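Vaida Lill has been in charge of the kitchen at the Pristport office for a little over four years. She orders the coffee, argues with the dishwasher supplier and decides what goes in the snack drawer. I spoke to her one morning in August at the big counter, before the ten o'clock rush.

She took the job on when the firm moved from Bresden. The old office had a vending machine and a kettle. "People were spending their own money on chocolate and then going out at three for something else," she says. "I asked for a budget and I got 63 a week. I thought that was generous until I'd been shopping."

The budget is now 100 a week and covers two floors. She keeps a paper notebook of what is bought, in spite of several offers to set up a spreadsheet for her. By the end of last year the total had reached 1254 bags of crisps. "I added it up twice. It's a lot of crisps. But it's also a lot of people, and some of them are here until eight."

Until last spring the snacks stood in baskets on top of the counter. Lill didn't like it. The glass top showed every crumb and the baskets left marks, and visitors tended to lean on them. She had everything moved down into the drawers underneath.

"There were complaints for a week," she says. "Arūnas said he couldn't see what there was without opening it. I said yes, that's how a drawer works."

Arūnas Baranauskienė, who sits nearest the kitchen, remembers it much the same way. He still thinks the baskets were quicker, but he admits he eats less than he did. "I used to take a bag every time I walked past. Now I have to decide to do it."

The drawers are shallow, which has caused some trouble. Tins won't go in at all. Large sharing bags catch on the frame above and stop the drawer closing, so Lill buys the smaller ones. She has tried laying the bags flat in rows, and she has tried standing them up like files. Standing them up works for a day or so.

"They lean," she says. "You take one out and the rest go over. I don't tidy it every time now. I do it when I fill up, and once more after lunch if I'm passing. If somebody wants to line them up in between, they're welcome."

She doesn't use dividers. Jintana Kamolrat from accounts brought some in from home, and they slid about whenever the drawer was opened. They are now in the cupboard with the spare filters.

What goes in depends partly on what people ask for. There is a list on the fridge, and Lill reads it before she orders. Plain potato crisps are always on it. Rice chips were added at Kamolrat's request, and Lill expected to be left with a case of them. "They went before the potato ones did. I've had them on the order ever since." A seaweed snack did less well. Nuts are kept upstairs in a closed tin, well away from a colleague with an allergy.

I asked whether she had thought of handing the whole thing to a supplier. She had. Fasia, a delivery company, quoted her 3000 for the year, with a rack included. "It was a nice rack," she says. "But they choose what goes in it, and I'd have had nowhere to put it except in front of the window."

Noémie Hawthorne, the office manager, signs off the spending and is happy to leave it alone. Her only request was that the drawer shouldn't be filled to the front. "If it's packed tight, people pull and the bags split," she says. "I'd sooner see a bit of bare drawer."

Lill agrees with her on that point, though she says it took a split bag of paprika crisps to persuade her. She wipes the tray out when it gets low and checks the dates while she is there. Anything close goes on the counter with a note, and it is usually gone by four.

She had an order to finish when we stopped talking, and asked me to push the drawer in on my way past.

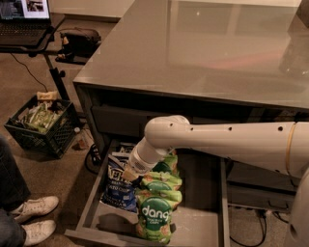
## What Vaida keeps on the regular order

- Potato crisps, small bags
- Rice chips
- Oatcakes from Sproģis, upstairs only
- Dried apple, when the list asks for it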